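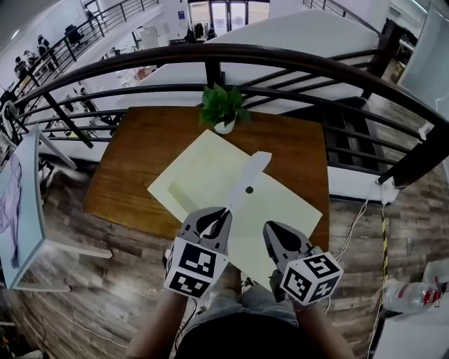 Scissors task, table by the upstairs railing. Left gripper on the handle end, right one open.

To: grippers-users list
Subject: Re: left jaw letting go under load - anyone else on the Clelten pads?

Replying inline, sorry for the delay, we've been trying to get the paper tasks finished before the January cutoff and I've had the thing in pieces twice.

> We have the same hand-held pair you do, Jorance build, same marker
> cubes. Ours has now dropped an object three times with the trigger
> fully squeezed. No warning, the jaw just relaxes a little and
> whatever is in it slides out. First two were a sponge and a tape
> roll so no one cared. Third was a screwdriver and it landed on
> a foot.

Yes. Same here, and ours was the scissors, so I care quite a lot. Short version first because I know people skim: stop doing anything sharp with the left hand until you've checked the set screw on the trigger link. Details below.

What happened. Operator sitting at the table, sheet of paper flat on it, scissors picked up by the handles with the left, right hand coming in to hold the paper. Fine for most of the session. Then on one lift the jaw opened by maybe a finger's width with the trigger still held all the way in. Scissors turned over in the jaw, went point down, hit the table edge and then the operator's lap. Shorts, so bare knee. Small scratch, cleaned it, no stitches, written up the same afternoon. Could have been a lot worse and I'd rather not find out how much.

We stopped for the day. Should have stopped earlier. Looking back through the logs there was a jaw width jump on an episode before lunch, same hand, same direction, and the object just didn't happen to fall. The checker flagged it as a tracking glitch and I clicked through it. My fault, not the checker's.

> Is it the pads? We changed to the Clelten ones in the fall and
> I don't remember this before that. They feel slicker to me when
> they get dusty.

Thought so too. Spent most of a morning on it. Swapped the pads left to right, fault stayed on the left. Wiped them down with alcohol, fault stayed. Put the old pads back on, fault stayed. So I don't think it's the pads, though I agree they get slick and I'd wipe them anyway. Smooth plastic handles are bad on them at the best of times.

> Or do you think it's software? Somebody on the Koo thread said
> their width estimate was drifting and that it looked like the jaw
> was opening when it wasn't.

Different problem I think. Theirs is the estimate moving with the jaw sitting still. If you put calipers on it the real gap doesn't change. Ours really opens, you can see it and feel it, and the scissors certainly noticed. Also these are hand held, there's no motor to command wrong. The software only watches. If the real jaw moves with the trigger held then it's mechanical somewhere between your finger and the pad.

Which is where we found it. There is a little set screw where the trigger link meets the jaw shaft. It bites on a flat on the shaft. On our left one it had backed out far enough to sit on the corner of the flat instead of the face. Holds fine at light squeeze. Squeeze hard, or hold something long and off center so the jaw twists, and it rides over the corner and the jaw gives. Then it catches again, so when you go to look everything seems tight. That's why I missed it the first time I had it apart. Right hand was fine, but that one mostly holds things down so it doesn't see the same twist.

How to check, takes around 5 minutes a hand:

Take the object out, obviously. Close the jaw on a scrap of wood, trigger all the way in.
Hold the trigger there and try to rock the jaw sideways with your other hand. Not gently.
Any click or any step in the movement, it's the screw. Ours clicked on the second rock.
Open the side cover, back the screw right out, look at the tip. If the edge is rounded throw it away.
Line up the flat before you tighten. There's no mark so I put a paint pen line on the shaft end. Drop of medium threadlocker, leave it overnight.
Then rock it again and do it again the next day.

Don't pull the marker cube to get at the cover, you don't need to. I did the first time and then had to redo the whole cube to jaw calibration, which ate the rest of the afternoon. If you do bump it, recalibrate, don't eyeball it.

> How many cycles were on yours when it let go?

Don't have a good number, we don't log squeezes. I ran a bench test after the fix though: 50 full squeezes on a dowel, with a weight hung off the far end so it would twist. No slip, no step in the width plot. Then the same with the old screw put back in on purpose, on the corner of the flat like we found it, and it slipped 3 times in the same run. So I'm fairly sure that's the cause on our unit. Not claiming it's the cause on yours. A screwdriver isn't very long but if it was held by one end I'd believe it.

What I want to know from you: was it the left hand all 3 times, and was the thing being held off center? If you had it square in the middle of the pads then my theory is in trouble and please say so on the list.

What we've changed here, for what it's worth.

Blunt tip scissors only. The pair we had been using is in a drawer. Yes this changes the look of the data a bit, and yes somebody will complain. They can complain to me.

Long pants or an apron for anything with a blade. The seated position puts your legs right under the table edge, which is exactly where things go when they get dropped. We'd thought about hands and eyes and never about laps.

Rock test at the start of every session, both hands, initialed on the sheet. If it isn't initialed the session doesn't start.

Width jump flag now blocks the episode, you can't click past it. It will annoy people with false alarms from markers going out of view. I can live with that for a while.

Also, and this one's separate, we're looking at where the table is. It's up against the railing with the lower floor on the other side, and people walk around down there. The bars would stop a big thing but not a pair of scissors at the wrong angle. Nothing has gone over. But I'd been standing there every day and only thought of it after the drop. Probably moving to an inside wall, as soon as I can find one with enough light and an outlet that isn't already full.

> Has anybody told Jorance?

Wrote to them the same night with photos of the screw and the width plots. Got the auto reply, nothing else so far. If you've had the same thing please write to them too, one report is easy to put at the bottom of a pile. The fix I'd ask for is a second screw or a pin through the shaft. A dab of glue is ok for us but I don't want to be trusting it a year from now.

One last thing, the Gurkeck people borrowed a pair off us in the fall and I think it's the same batch. If any of you are reading, please do the rock test before you pick up anything else with it, and drop me a line either way. I've emailed but the address I have might be old.

Plots are in the shared folder under jaw slip, with the before and after runs. File names are a mess, will fix them when I get a minute. I'll post again when the inner screw has had a few weeks of real use, or sooner if it lets go agian.

Off to redo the left hand calibration.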